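4. Working with the tabletop kit

4.1 Setting up

We reviewed the Cerkton tabletop kit over one term, with the aim of finding out how much useful practice data a small group can collect without a full-time engineer. The kit is sold by Mühlbauer as a table, a mounting frame and a box of play kitchen items, and the buyer adds an arm and gripper of their own choice. We had expected a week of fiddling before the first usable run. We had one by Monday lunch, and we were delighted!

Most of the credit goes to the software side, called Skomis, which takes care of timing, storage and labels. An operator picks a task from a list, guides the arm through it and marks the run as kept or dropped with a single key. Once the list has been written, a new operator can work through it alone. Figure 4 shows the layout we used for the colander tasks, with the food items kept together between the plate and the toaster oven.
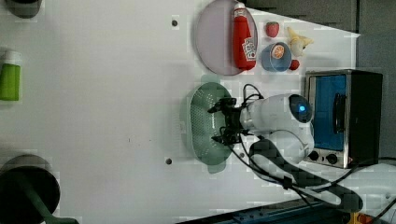

Figure 4. Gripper over the green colander, with the ketchup bottle lying on the plate.

The colander turned out to be our favourite item in the box. Its surface is full of small holes, so there are many places where a grasp might be tried, and only a few of them are any good. Operators disagreed cheerfully about which. We kept 2,315 runs over the whole review, and the colander tasks were the ones people asked to do again – a fair sign that the work was holding their interest. The supplier's guide suggests a target of 200 runs per task before any training is tried, and we found that sensible for the simpler pick-ups and a little low for anything with a rim or a handle.

4.2 Cables, reach and layout

The guide is very good on layout. It asks the user to think about the arm's whole body as well as the fingertips, and it gives a short routine for testing reach at the corners of the table before any objects are put down. We would urge anyone starting out to follow it in full. Cable slack deserves the same care, as a loop that is comfortable in one pose can be a nuisance in another, and the few minutes spent checking it were well worth the labour.
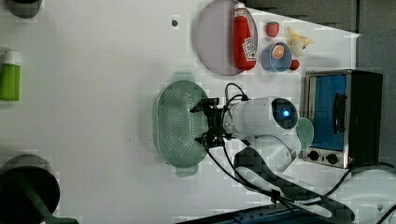 Zübeyde Kaplan, reading a draft of this section, wrote that we were being too kind to the guide: the reach routine is fine, but it should come with a printed sheet, as operators will not keep flipping back to page 19 with one hand on the controls. She also wanted the colour names in the task list fixed, so that two people would not label the same dish as grey and lavender. Both are fair points. We have since made our own sheet, and the colour names can be edited in the settings file.

4.3 Clutter and repeat runs

Much of the kit's value lies in how easily the table can be made busier. A task that names one object can be run with several others left in place, and the software stores the layout alongside the motion. We began with plain tables and added items as the operators grew more confident. Some layouts had a mug close to the front of the oven, which makes for a lovely awkward approach. 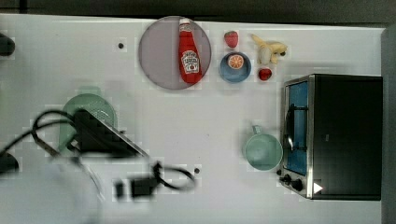

Repeat runs were quick to set up, and here the kit really shone. Kadir Yazıcı wrote a short script that shuffles the task order, so that operators do not fall into a rhythm and guide the arm along the same path each time. It worked with the standard export on the first try. The Closow add-on, sold separately, offers a similar feature with a nicer screen, and groups with no one to write scripts may find it good value.

We did run into one limit. The basic licence stores 3,000 runs, dropped ones included, and we came closer to that ceiling than we had planned. Clearing out the dropped runs is done by hand, one task at a time, and it took us most of an afternoon in December. The next section compares the kept runs by task and by operator.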